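Desora Schools Football Programme
Progress report to the Praltel Fund
17th June

Summary

The spring term of the programme is complete. All seven partner schools fielded at least one team in the new league, and six of them fielded both a junior and a senior side. Spending is within budget apart from coach hire, which is explained further on. We are asking the fund to release the second instalment as planned and to agree one small change to how it is split.

Teams and fixtures

The target in the grant agreement was 300 registered players by the end of the school year. We passed it in the spring, and registrations now stand slightly above that figure. Girls' sides make up a smaller share than we wanted. Two schools have enough girls for a full squad and the others have been combining for matches, which works on the pitch but makes travel awkward, as each combined side has to be collected from two places.

The senior league was played as a single round of fixtures followed by semi-finals and a final at the Luo ground. The juniors played seven-a-side on half pitches with no league table. Several schools have asked for a junior table next year. Our coaches are against it for the youngest age group and we have told the schools so.

Four senior fixtures were lost to waterlogged pitches. Three were played later in the term. The fourth was recorded as a goalless draw by agreement between both schools, and it had no effect on who reached the semi-finals.

The final was decided by a header in the second half after a long spell in which neither side had a shot on target. Total attendance across the semi-finals and the final was 2517, taken from the turnstile at the Luo ground. Entry was free for pupils and the gate money from adults has gone towards next year's match balls.

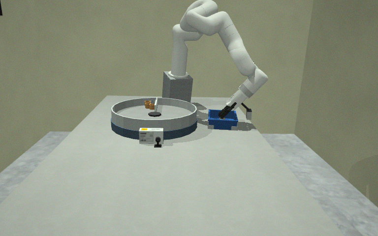 4 min read

Coaching and referees

Each school had a qualified coach for two sessions a week. Attendance at the midweek session was good throughout. The second session suffered in the exam period, mostly among the seniors, and next year we will move it to the lunch break for those weeks.

The referee course ran twice. Most of those who finished it have already taken charge of junior matches, working in pairs with an experienced official nearby. We had hoped to use them for senior matches too, but the county rules on minimum age do not allow it. This was our mistake when we wrote the application. The course will carry on in its present form, with the senior games covered by adult referees as they are now.

There were two injuries that needed hospital treatment, a broken wrist and a concussion. Both were reported within a day and both players have been cleared to return. After the concussion we went through the return-to-play rules again with every coach.

Pitches and kit

The drainage work at the Luo ground was finished in December, a month behind schedule. The lower goalmouth still holds water after heavy rain and the contractor is due back over the summer at no cost to the programme.

Kit was supplied by Clolonix. The first delivery had the wrong socks for two schools and these were exchanged. Shin pads in the smallest size ran out early, so we bought 100 extra pairs from the equipment budget. Goal nets have been replaced at three schools. Portable goals are being checked and weighted before each use, and a record is kept at every site.

Budget

Transport came in under budget thanks to shared coaches for away matches. Coach hire for the semi-finals and final was over, as both fell in a busy period and the cheaper firm had no vehicles free. We would like to move the unspent part of the weekly transport line to cover this. The total does not change.

Next period

Fixtures for the autumn will go out to schools before the end of term. The girls' league will start with four combined sides. The next report will cover the autumn term and will include the audited accounts.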